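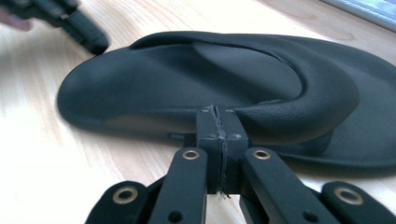 July
By Hendrik Van Wijk

Nair's handling rule starts with contact. A black padded cushion on a wooden table meets the gripper at its rim, the part least easily marked.

Moulded parts are held at the narrow tip – 12 newtons maximum. 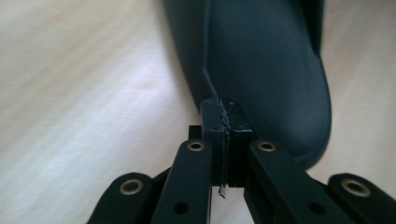
Pad wear

Inspect every 35 cycles. Torn pads are replaced in pairs.
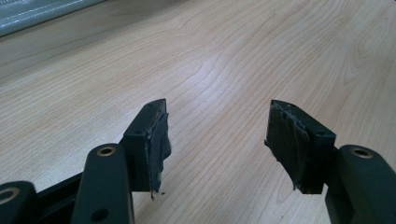
Open fingers, both pads torn.

Related
Trareck revises its guarding code
Cekier on labelling

Last updated: July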